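Subject: Re: [mending] hems on linen pants, and do you prewash or not

Leif Þrastardóttir wrote:

> Hi all, I have a pair of linen pants that came to me two inches too
> long and I want to hem them before my trip in August. My aunt says wash
> them first, my sister says linen has already been washed to death at the
> factory and I'm wasting my time. Also, can I use the blind hem stitch on
> my machine, or is that going to look silly on something this casual?
> And what do people do about side seams that are already coming apart
> inside? Mine are a mess of threads near the bottom.
>
> Leif

Hi Leif, and hi everyone, I've been reading along since spring without saying a thing and of course it's pants that drag me out of hiding.

Your aunt is right! Wash them. I don't care what the label says. I hemmed a pair for my neighbor two summers ago straight off the hanger, very proud of myself, nice even stitches, pressed within an inch of their life, and after one wash they were up over her ankle bones. She wore them anyway (she's nice) but every time I saw her coming up the walk I wanted to hide behind the hedge. Since then everything goes through the washer and dryer the way it's going to be treated for the rest of its life. If you're a line dryer, line dry. If you're like me and throw it all in on hot because you have 10 other things to do, do that, and then measure.

When it's a fabric I don't trust at all I do it twice. Linen will sometimes give up most of its shrinking the first time and then sneak a little more on you the second. Dionysis Koutsoukos said on here a while back that he only ever washes once and has had no trouble, so your mileage may vary, but I think he buys better cloth than I do.

Now the measuring. Put on the shoes you'll wear! I know everybody says it. Put them on anyway, and get somebody else to do the pinning, because the second you bend over to look, the hem rides up and you'll pin it wrong. If you live alone, pin one leg by guess, stand up, look in the mirror, fix it, and then copy it to the other leg once they're off. Pressing helps too. I press the turn-up lightly and walk around the house for a bit before I cut anything. You'd be surprised how different it feels going up stairs.

One more thing on length and then I'll stop. Fold the pants flat with the inseams together and check the legs against each other before you trust any one number. Store-bought pants are very often not the same length left and right, and if you cut the same amount off both you'll keep the difference. Measure up the inseam from the crotch and mark that on both sides. Boring, but it works.

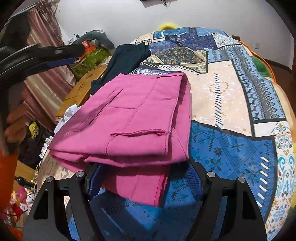 As for the blind hem, I'd skip it. I love it on a wool skirt, but on linen it tends to leave those little dimples on the outside, and they catch the light when the fabric is smooth. A plain topstitched hem looks right on casual pants and will hold up much better. I do a double fold, a narrow one and then a deeper one, and stitch close to the upper edge with a slightly long stitch. Use a fresh needle, a size 80 is fine for most pants-weight linen, and please do a test on the piece you cut off. My old machine (a hand-me-down from my mother-in-law, all metal, weighs as much as a calf) likes to chew at the very start of a thick hem, so I start an inch away from the side seam and go around. If you have to climb over a bulky seam, fold up a scrap and tuck it behind the presser foot so it stays level. That trick came from Bethel Abera and it saved my marriage, or at least a pair of my husband's work pants.

If you want it invisible, do it by hand with a catch stitch and a cup of something next to you. It goes faster than you'd think and you can do it in front of the TV. Keep the stitches a little loose so they don't pull.

The side seams are the part I'd really spend time on, and I'd do them before the hem, while you can still get at everything with the bottom open. Trim off the long whiskers but don't trim into the seam allowance trying to get it perfectly clean, linen will just keep shedding and you'll chase it all the way to the stitching. Ask me how I know. After that you've got choices. A zigzag over the raw edge is quick and good enough for most things. If there's enough allowance left you can fold each edge under and stitch it down, which looks lovely inside and takes forever. If there's hardly any allowance left, I'd bind it with a strip of thin cotton cut on the bias. Old shirts are great for this. I keep a bag of shirt backs for nothing else, and my kids think I'm strange.

If the seam itself has started to open, sew it again just inside the old line for a couple of inches past the bad spot in both directions. You'll lose a tiny bit of width and you won't notice it. Don't try to sew in the old holes on a weak spot.

Somebody (was it Valdemar Zoëga?) was asking about thread for this sort of thing and I never answered. I use plain all-purpose polyester for nearly everything, including linen. I know there are people on this list who'll want to come to my house and take my scissors away for saying that. Cotton thread is prettier, I agree, but I've had it wear through at the inner thigh well before the cloth did. For a hem you can use whichever you like. For color, go a shade darker if you can't find a match. Lighter thread jumps right out at you.

Oh, and pockets, before I forget. If you're going to be washing them hard, turn them out and look at the corners first. That's where mine always go, right at the bottom where the keys sit. Four or five stitches back and forth across the weak spot and it's done, and it's so much easier than patching the whole bag later. I did not do this on my gardening pants and I've been losing seed packets down my leg for weeks.

Two questions of my own while I'm here. Does anybody have a good way to get a crease line out of an old hem after letting it down? I've tried white vinegar and a press cloth and it got maybe half of it. Oddur Bergmann, I seem to remember you doing something with steam and a wooden block, and I'd love to hear how that went. And has anyone found a chalk pencil that brushes off when it says it will? I'm down to using slivers of bath soap, which work great until I iron over one.

Leif, let us know how they come out, and how much they shrank! I'm curious what you'll have left of those two inches once they've been through the dryer.

Back to my pile,
Marit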